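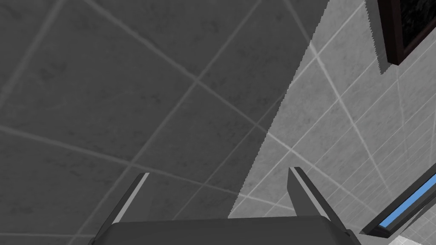
Print this article | E-mail to a friend

Shopping for an Arm

A small catering kitchen, a big quote, and the months I spent with a spreadsheet open

By Dalva Guerra
August

Shares: 44 | Comments: 88

The first quote came back with so many line items that I printed it out and taped the pages end to end along the hallway. I walked it like a museum exhibit. Arm, controller, stand, gripper, cables, more cables, "commissioning" (I had to look that up), training, travel, and a thing called a pendant that has nothing to do with jewelry. My sister, who co-owns the business with me, came out of the office with her coffee, read as far as the stand, and went back in and closed the door.

We run a catering kitchen in Dromham. We do weddings, funerals, school banquets and a truly alarming number of retirement lunches. What we wanted from a robot was boring. We wanted it to take clean containers off the drying rack and put them on the shelf, overnight, so the morning crew could walk in and start cooking. That's it! No flipping burgers, no piping rosettes. Just the putting away, which eats the first hour of every shift and which everyone hates.

I'd assumed buying one would be like buying our oven. You pick the size, you measure the door, you cry a little at the price, and somebody shows up with a dolly. So I called Zornik, whose arm I'd seen at a trade show, and a very patient man in sales asked me what my reach envelope was. I told him I'd call him back.

I did call back, eventually, after a week of holding a tape measure at odd angles. And this is where I'd urge anybody in a small business to slow down, because the arm is the part you fall in love with and it was less than half of what we were going to spend. On our quote the stand and mounting alone were more than I paid for my first van. The gripper was separate. The fingers for the gripper were separate from the gripper. I kept picturing someone selling me a fork and then asking if I'd also like the tines.

The installer we ended up working with is a two-person outfit called Đặng, and they were the first people to say out loud that we might not want to buy anything yet. Their suggestion was to spend a little money on a simulation before we spent a lot on hardware. They'd build a rough version of the room on a computer in a program called Ratik, put an arm in it, and let it move through the job while we all watched. If it couldn't reach the back corner on screen, it wasn't going to reach it in real life either.

My sister's reaction was that we were being asked to pay for a video game. Fair! I had the same thought. The fee was $3,164, and for that money we could have bought a lot of sheet pans. But I'd already spent two evenings trying to figure out whether the arm should sit on the left or the right of the sink by moving a floor lamp around the kitchen, and I was ready to try something more scientific than a lamp.
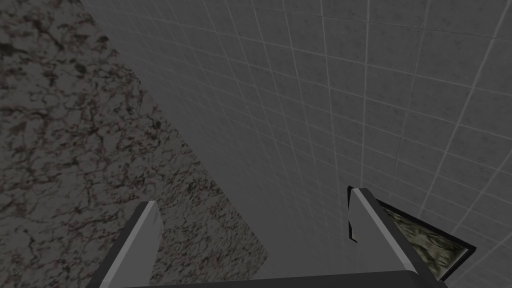 Fingers turned out to be the line on the budget I'd thought about least. The basic set was included, and the colored or rubber-tipped ones were extra, so naturally I'd crossed out the extras. Then we got to the views from down at the hand, looking out past the gripper, and I changed my mind in an afternoon. The fingers come up light gray with gray tile spread out behind them, and on the other side there's that speckled, veined stone surface running off at a slant, which is busier than any tablecloth I own. I could pick the fingers out because of the bright bevels, but I had to look, and I started to wonder how much help a camera would need to do the same. I asked Đặng. They said it depended on the camera and the software, and that a different fingertip was a cheap thing to try. Back onto the quote it went.

I should say that a simulated room is a funny thing to budget from. It isn't a portrait of your kitchen. You get tile and stone and some flat shapes on the walls, all very clean, with none of the things that make our actual kitchen our kitchen, like the stack of milk crates or the extension cord I keep promising to move. I found it weirdly peaceful. My sister said it looked like a bathroom in a hotel for ghosts. We did have a serious conversation about it, though, because the gap between the tidy version and the real one is where a lot of your money can go. Đặng quoted us extra days on site just for that, and those days aren't cheap.

So here's how we ended up dividing the budget, for those of you who skipped ahead to find this part (I would have).

We made one column for things we'd have to buy no matter what: the arm, the controller, the power work. Our electrician needed to come in on a Saturday, when we had no event, and he charges like a man who knows it's Saturday.

The second column was for things that depended on the testing. Fingers went in there, and so did the camera, the lighting and the height of the stand. I wouldn't sign for any of these until we'd seen some version of the motion, and I got a little stubborn about it. The sales rep wanted the stand height locked early to hold the price. I let the price go. It went up, by an amount that annoyed me for several days, and I'd still do it the same way.

The third column was for people. I nearly left this one off completely, and I'm embarrassed about that. Someone has to learn how to stop the thing, start it again, clear a jam, wipe it down and write up what went wrong, and that someone has to be paid for those hours. We put in $3,000 for training time in the first year. Ask me next summer whether it was enough. 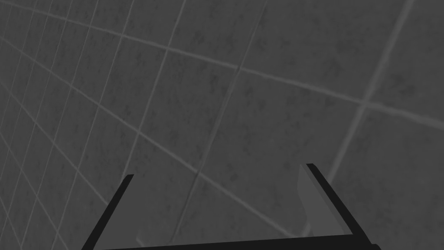 There was a fourth column too, which my sister labeled "oops." She's the one who handles our insurance, and she's had a long career of being right about oops. It covers a cracked shelf, a replacement cable, a visit from the installer at an hour when installers would like to be asleep. Zornik's rep told us most buyers don't carry one. I told him most buyers haven't met my sister.

A few other things I'd pass along, in no order at all.

Get the warranty in writing before you talk about delivery. Ours covered the arm and the controller and went strangely quiet about the gripper. When I asked, it took three e-mails to learn that the gripper came from a different supplier with its own, shorter warranty and its own form. The form asks for a serial number that is printed on the underside, so take a picture of it before anybody bolts the thing down.

Ask who owns the simulation files. We hadn't. It was fine, Đặng handed them over as soon as we brought it up, but I'd been assuming they were ours the way I assume the photographer at my cousin's wedding will send me the nice ones. If you change installers later, you'll want to bring that work with you. Check whether you need a license to open it, too. With Ratik we did, and it renews every year, and yes, it has its own line on the spreadsheet now.

Lease quotes are worth getting even if you're sure you want to buy. Ours came out higher over the full term, which I expected, but it came with service visits, which I didn't. For a while I was leaning that way. What tipped us back was the early exit fee. Catering has bad years (we've had two I can still feel in my shoulders) and I didn't want to be paying a penalty in the middle of one.

And measure your doorways! I know. I measured for the oven and I thought I was done measuring for life. The arm itself comes through without any trouble, but the stand ships in one piece, and our back hall has a turn in it that has defeated a lot of furniture. We're bringing it through the loading side, which means moving the walk-in shelving for a day, which means not taking a job that day. That lost job is on the sheet as well, under the first column, in my sister's handwriting.

People keep asking me if it's going to pay for itself. I have a number, and I'll admit the number moves depending on how optimistic I was feeling when I opened the file. Counting only the hour each morning, it takes longer than I'd like. If I count the overtime we pay in wedding season, it looks a lot better. Our accountant has asked me to choose one way of counting and stay with it, so we're going with the hour, and the overtime can be a nice surprise if it shows up.

The crew has opinions. Our lead cook wants it named after her ex-husband, on the theory that he never put anything away either. Our dishwasher, who's been with us longest, asked the best question of the whole process, which was whether it would put the lids with the containers or just near them. I wrote that down and sent it to Đặng word for word. They called me the same day to say they hadn't planned for lids.

So lids are in the second column now. The deposit is paid, the stand height is still in pencil, and the hallway quote has come down off the wall because it kept getting flour on it.

Print this article | E-mail to a friend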